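How many demonstrations for door opening in simulation, and how to vary them?

Posted in Robot Learning Help by landach_lab
March 26, 2022

I am collecting teleoperated examples for a policy that must open and pass through doors. Everything is in simulation for now, with a two-arm robot in house scenes. Until today I have 49 episodes, all recorded by me. The trained policy goes to the door well, but then the right gripper stops near the latch and moves a little left and right until the time limit.
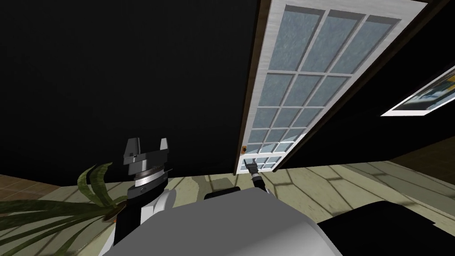

I keep the left arm raised in all episodes, so I don't think it disturbs the learning. My doubt is about the start position of the base. I always began from almost the same place — it was faster for me to record like this. Should I record more episodes of the same kind, or begin again with different starts?

Thank you for any advice.

esquivel_k
Don't throw away the 49. Keep them and add new ones where you move the start of the base and also the angle of the door. In my project I had the same trembling near the handle. I found that in 29 of my episodes I had waited before closing the fingers, while I was looking for a better camera view. The policy learned the waiting. I cut these pauses from the recordings, trained again, and it became much better. Please check this first, it costs you only one evening.

tunthorpe42
more data. always more data

lostville_sim
I agree with the answer about pauses. I would add one thing: record also some corrections. Put the gripper a bit wrong on purpose, 2 cm too low for example, and then bring it to the latch. Save only the part with the correction. If all your examples are perfect, the policy has never seen how to come back from a small error.

Also change the floor and the wall materials between episodes, if your simulator permits it.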